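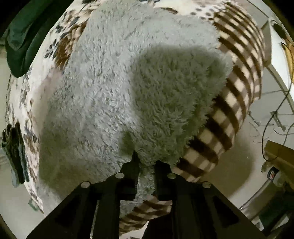

Pinching the plush blanket by a fold, fingers either side.

Blanket practice for the hand-held gripper
Skolthorpe Robotics Club, members' how-to, updated 6/25/26

Blocks are easy. Blankets have opinions. Do the Lim worksheet first, then come back.

1. Lay the fluffy blanket over something flat and patterned. A bedspread is fine, and the uglier the print, the easier it is to find your edges later.

2. Open the fingers all the way and come in low. Hovering looks thoughtful and wastes your recording.

3. Close on a small tuft. Grab too much and the fingers jam, and you'll be picking fluff out of the Sollero until supper.

4. Hold for 2 seconds, then pull slowly toward yourself. Slowly means slower than that.

5. Let go, mess up the blanket and start again from another side. Ten pulls make a set — 70 sets is our target for the season, so bring a podcast.

Watch your own shadow. We binned most of May's grips over dark patches on the fabric.

Name your files before you go home. "blanket_final_final" has been used.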